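Brevden Records Center
Building and Equipment Support

Search requests Go Advanced search

Print this page | E-mail this page

Mobile shelving, Lower Stack: carriage 17 stops before closing and shows an aisle fault

25th September
Posted by Safta Vlad, Building and Equipment Support

Status: Closed, with one item carried forward
Priority: Normal
Area: Lower Stack, east side
Equipment: Nastton powered mobile shelving with Pasari aisle controller
Reported by: Costel Văduva, Reading Room Services

Original report

Carriage 17 in the Lower Stack does not close fully when the aisle to its left is released. It moves normally for most of its travel, slows, and then stops short of the next carriage. The panel on the end of the range shows the amber aisle light and the message AISLE NOT CLEAR. Pressing Reset clears the message, but the carriage repeats the same behavior on the next move. Staff have checked the aisle each time and found no person, stool or cart in it.

The fault was first noticed during the morning retrieval. It was not present every time at first. By the end of the day it occurred on every attempt. The deed books are shelved on the far side of this carriage, and requests for them are being delayed.

Please advise whether the range may remain in use. C. Văduva

Update 1. Safta Vlad

The request has been accepted. Until further notice, the range may be used under the following conditions. Only trained stack staff may operate the panel. A second member of staff must stand at the open end of the aisle while a carriage is moving. Carriage 17 is to be left in the open position at the close of business, and the panel key is to be returned to the service desk.

Staff are reminded not to push a carriage by hand after a safety stop. The drive remains engaged when the amber light is showing, and pushing against it can damage the chain. The manual release is for use during a power failure and must be operated by Support.

Please supply the following before the first visit:

The full message on the panel, including any small number in the lower corner.
Whether the carriage stops at the same place each time.
Whether the fault occurs in both directions of travel.
Any recent change to the contents of the shelves.

Update 2. Costel Văduva

The panel message is AISLE NOT CLEAR with the number 40 in the lower corner. The carriage stops at the same place each time, as far as we are able to judge. We placed a strip of paper tape on the floor at the stopping point, and the next stop was level with it. Travel in the other direction is normal.

The lower shelves on this carriage were refilled in July when the tax rolls were returned from the bindery. They had been stored flat on another range before that. No shelves have been moved since. The floor in that aisle was also patched in July, near the wall, by the general contractor.

Update 3. Safta Vlad

Code 40 on the Pasari controller is a drive load code. It is grouped under the same text as the light beam codes, and the panel therefore shows AISLE NOT CLEAR in both cases. The code indicates that the motor drew more current than permitted before the carriage reached its end position. It does not indicate that a beam was interrupted.

The likely causes, in the order in which they will be checked, are an obstruction in the floor rail, an item projecting from a shelf and touching the next carriage, uneven loading, and wear in the drive or wheels.

A visit has been arranged before opening. The range will be out of service for 60 minutes. Requests for deed books should be held until the range has been returned to use.

Update 4. Safta Vlad

First visit completed. The findings were as follows.

The beam sensors at both ends of the aisle were wiped and tested by hand. Both responded correctly. The safety bar at floor level was pressed at each end and in the middle, and the carriage stopped each time. The emergency stop on the panel was tested and reset.

The shelves on both sides of the aisle were checked for projecting items. One oversize volume on a lower shelf stood forward of the others and was pushed back. It did not reach the facing shelf when the carriages were closed to the stopping point, and the fault continued after it was moved.

The rail was then inspected with a flashlight. Grit was present in the channel for a short length near the wall, next to the July floor patch. Some of it had been pressed into a hard layer on the running surface. The remainder of the rail had ordinary dust only.

The visit ended at the agreed time and the rail was not cleaned. Cleaning requires the carriage to be isolated at the supply, and the isolator was locked under the electrical contractor's tag. Enache, who hold the maintenance agreement for the supply panels, have been asked to attend or to release the tag.

Update 5. Costel Văduva

Reading Room Services would prefer that the cleaning be done after closing. A researcher is booked for several days with the deed books and has traveled some distance. We have brought out 40 volumes to the holding shelves in advance so that the work may proceed without interrupting her visit.

We would also ask whether the rail may be vacuumed by our own staff in the meantime.

Update 6. Safta Vlad

After-hours access has been approved. Staff should not vacuum the rail at this time. The nozzle supplied with the stack vacuum is too wide for the channel and tends to move grit under the wheels. General floor cleaning in the aisle may continue as usual.

Enache have confirmed that the tag relates to a completed job and should have been removed. It has now been released.

For the information of all sections, hand tools for rail and shelf cleaning are as follows: a small stiff brush, a dustpan, a plastic scraper, and garbage bags for the sweepings. Metal scrapers are not to be used. Sweepings should be bagged at the point of work and should not be carried open through the stacks. Water and spray cleaners are not permitted in any storage area.
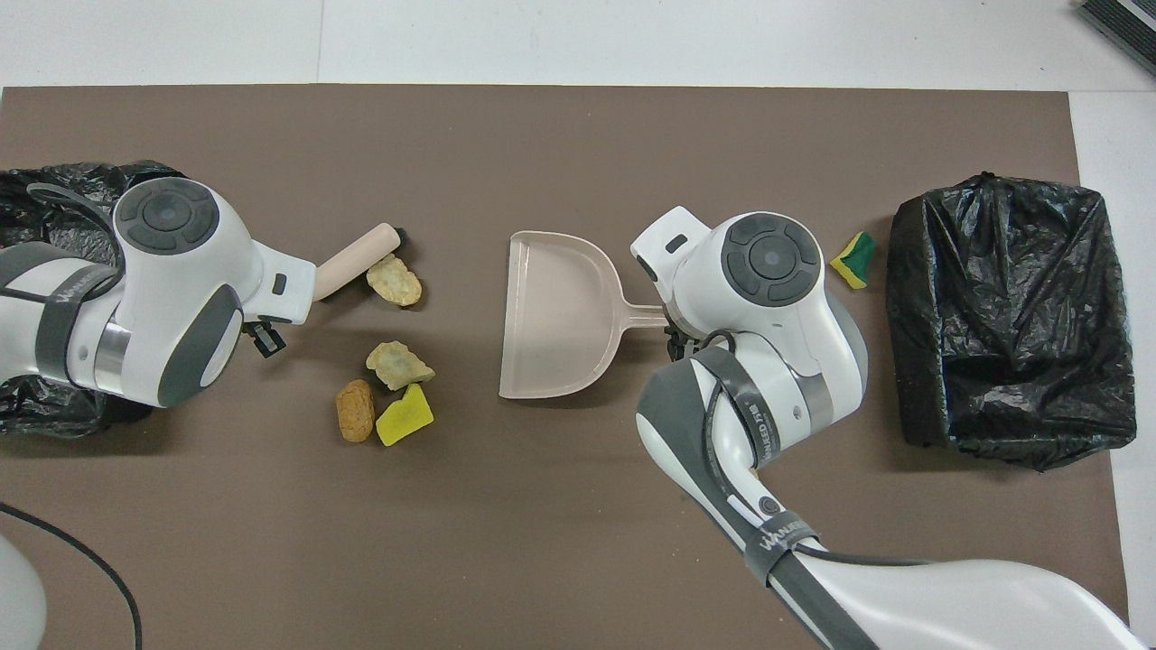 Brush, dustpan and garbage bags on a work mat.

Sections that need a set of hand tools may request one from the service desk. Tools should be returned clean. A brush that has been used with oil or grease must be discarded and must not be returned to the stack supply.

Update 7. Safta Vlad

Second visit completed after closing. The carriage was isolated, and the isolator was locked and tagged in the name of Support. The hardened layer was lifted with a plastic scraper and the channel was swept in both directions. The wheels nearest the wall were turned by hand and wiped. No flat spots were found on them.

The edge of the floor patch was examined. It stands slightly higher than the rail cover and has begun to crumble along the side facing the channel. Loose material at the edge was removed. The patch itself was not altered.

Power was restored and the carriage was run through a full cycle in each direction, first empty of staff and then with an observer at the aisle end. It closed fully and the green light was shown. The cycle was repeated for 30 minutes without a fault. The drive load reading on the service menu remained within the permitted range throughout.

The range has been returned to normal use. The requirement for a second member of staff is withdrawn. Please report any further stop, even if it clears on the first reset.

Update 8. Costel Văduva

The range has been in regular use since the second visit. There has been one stop, when a kick stool was left in the aisle. The panel showed the same text but without the number 40, and the carriage moved normally once the stool had been taken out. We consider this to be correct operation.

The volumes on the holding shelves have been returned. The tape on the floor has been removed.

Staff have asked whether a notice could be placed on the panel to explain the difference between the two messages.

Update 9. Safta Vlad

A notice has been prepared and will be fixed beside each panel in the Lower Stack. The wording is as follows:

"If the panel shows AISLE NOT CLEAR, look along the full length of the aisle and remove any object. Press Reset once. If a number is shown in the lower corner, write it down, leave the carriage where it is, and call the service desk. Do not push the carriage."

Nastton have been asked whether a later version of the panel text separates the two conditions. Their reply will be added to the equipment file.

Resolution

Cause: grit compacted in the floor rail beside a crumbling floor patch, leading to a high drive load and a stop before the end position.

Action: rail cleaned by hand, wheels checked, carriage tested and returned to use.

Carried forward: repair of the floor patch has been referred to the general contractor under a separate request. Until the repair is made, Support will inspect the rail at that point at each monthly visit and remove any loose material.

Request closed with the agreement of Reading Room Services.

Print this page | E-mail this page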